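Course handout, Week 8: Budgeting for a mobile robot

Start with the Sekby quote, since most of you will. The base is listed at 2,855 and the simulator seat at 235 a month. Neither figure includes batteries, shipping or the hours your staff will spend on setup. Vendors like it that way.

Jutside bought on a quote like this in October and planned for 18 months of use. Ask what a spare wheel costs before you sign - then ask how long it takes to arrive.

Simulation is sold as the cheap part. Somebody still has to build the rooms, and furniture is slow work. Before paying, check whether doors and handles behave like yours or are only there to look at.

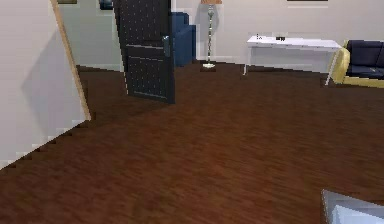
Nina disagreed with me on this point, and wrote that a rough room with one door in it is enough to rule out a bad purchase, whatever the handle does. Maybe. I'd still get the Zadance trial in writing first.

For next time: bring a one-page budget with a line for repairs.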